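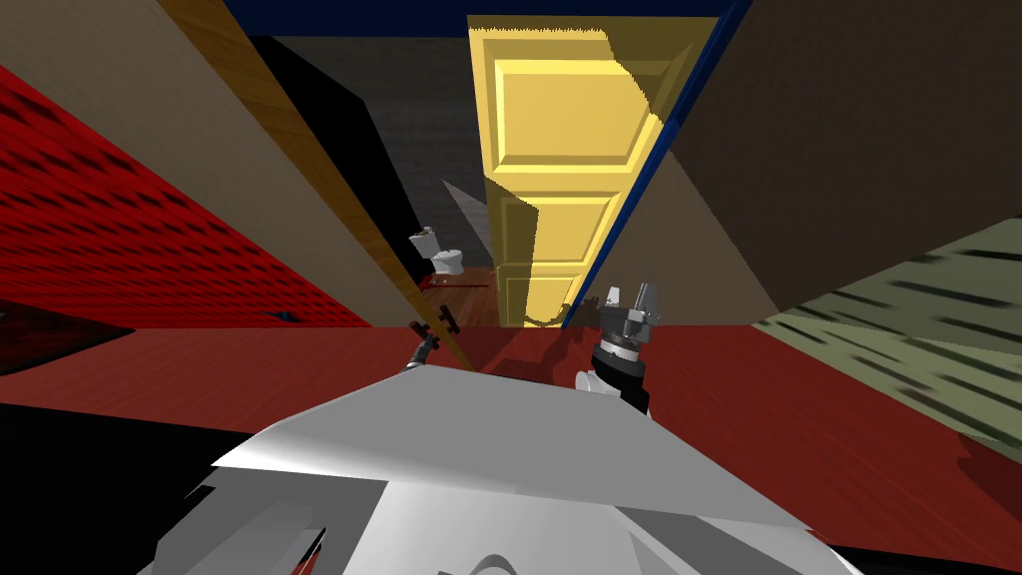 Book review: The Lantern Year in Tallport, by Tamsin Obi

I picked this one up in March at the used book table outside the library, mostly for the cover, and then I read the first 70 pages standing in my kitchen with my coat still on. It's a book about the festivals and house customs of one small harbor town, month by month, and I love that kind of thing!

Obi spent a full year in Tallport, renting a room over a net shop, and she got herself invited to just about everything. Weddings, boat blessings, a funeral supper that goes on until four in the morning, the week when every family bakes a flat salt loaf and leaves it on a neighbor's step without saying who it's from. She's nosy in the best way. When people give her three different explanations for the salt loaf, she prints all three and tells you which one she likes (the one about the drowned miller, and I'm with her).

The chapter on the winter lantern walk is the best thing in here. She follows it from the church down to the water and writes down the songs as people sing them, wrong verses and all. I've read a few accounts of old street processions and most of them are dry as toast. Hers has sore feet and wet gloves in it.

My copy is the Zarnora Press hardcover with 30 line drawings by Wendell Abernathy and a map that folds out from the back. The drawings are lovely, especially the bread stamps. The map is a pain. It opens the wrong way for reading along, and mine was already splitting at one crease, so I've put a strip of archival tape on it. The type is on the small side too, and the footnotes are tiny.

A couple of gripes. The summer chapters drag (so many boat names), and there's no index, so good luck finding the bit about beekeepers again. I also wanted more on the newer families in town, who get almost five pages near the end and then the book just stops.

Still, I've lent it to my sister already and I want it back. If you see the paperback, check that it has the map, because I'm told some printings left it out. Four stars from me, and a half more for the lantern walk.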